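Kitchen & Table / Countertop Appliances / Toaster Ovens

Search this store Go

Denov Countertop Toaster Oven, Blue-Gray

Item 613

The Denov is a compact toaster oven for small kitchens, dorm suites, office break rooms and anyone who doesn't want to heat a full-size oven for two pieces of chicken. It toasts, bakes and broils. It plugs into a regular wall outlet and does not need to be built in or vented through a cabinet.

We have carried this model for 4 years. The current version has the same body as the first one, with a longer power cord and a timer that can be set for short toasting jobs without turning it past the mark and back again.

Door and handle

The door is a single panel of tinted glass with a long silver-gray handle running across it. The handle is long enough to grab from either side, or with an oven mitt on. You can check on food through the glass, but the tint is fairly dark, so turn on a kitchen light if you are watching cheese or the tops of rolls. A raised gray plastic bezel goes around the glass. Crumbs and grease tend to settle along the inside edge of the bezel, and a damp cloth over the end of a butter knife will get them out.

The door opens downward. Leave enough counter in front of it to open it all the way and still have a spot to set down a hot pan. Do not rest a loaded baking dish on the open door.

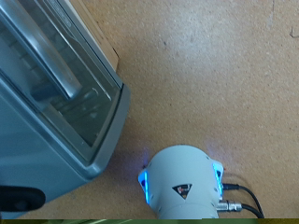 Where to put it

Any flat, level, heat-safe surface will do. Keep 4 inches clear at the back and sides and do not store anything on top while the oven is on. Bread bags, paper towels and plastic cutting boards are the usual problem. If your counter is laminate or has a soft finish, put a heat-resistant mat under the oven. Check that all of the feet are sitting flat before you use it the first time – a rocking oven will creep forward a little each time the door is pulled.

The outside of the oven gets hot, including the glass. The handle stays cooler than the door but should still be treated as warm after a long bake.

Cooking

There are 2 rack positions. Use the lower one for baking and for anything tall, and the upper one for broiling and melting. Toast goes on the rack with no pan. The oven holds up to 600 cubic inches of food and pan together, enough for a small roasting dish or a loaf pan. Measure your own pans before ordering, handles included. Most quarter sheet pans will not fit.

Preheat for baking. For toast you can skip it, although the first round will come out lighter than the second. Recipes written for a large oven usually brown faster in this one, so look in early the first few times.

Before first use, wash the rack and tray in warm soapy water and dry them. Then run the oven empty for fifteen minutes with a window open. There may be a slight smell and a little smoke from the heating elements. It goes away.

Cleaning

Unplug the oven and let it cool. Pull out the crumb tray, shake it into the trash and wash it by hand. Wipe the matte outer panels with a soft cloth and dish soap. Scouring pads leave shiny spots on the finish and they do not come out. For baked-on spots inside the glass, lay a wet cloth over them for a few minutes and then wipe. No oven cleaner of any kind.

What comes with it

Oven, wire rack, baking tray, crumb tray, printed manual. The Andance broiling insert and the Cheung rack lifter both fit this model and are sold separately. The Gitano mini loaf pans also fit, side by side, on the lower rack.

Shipping and returns

The oven ships in its own carton inside a plain outer box. Please keep both until you have tested it. Orders placed before noon leave the warehouse the same day, except in December, when you should allow an extra day or two. Unused ovens can be returned in the original carton. If the glass arrives cracked, do not plug the oven in – send us a photo and we will replace it.

Questions about parts or pan sizes go to Man-sik Yeo at the parts desk. Replacement racks, trays and timer dials are kept in stock. Door glass is ordered in when needed and takes longer.

Contact Us | Shipping | Returns | © All rights reserved | Back to top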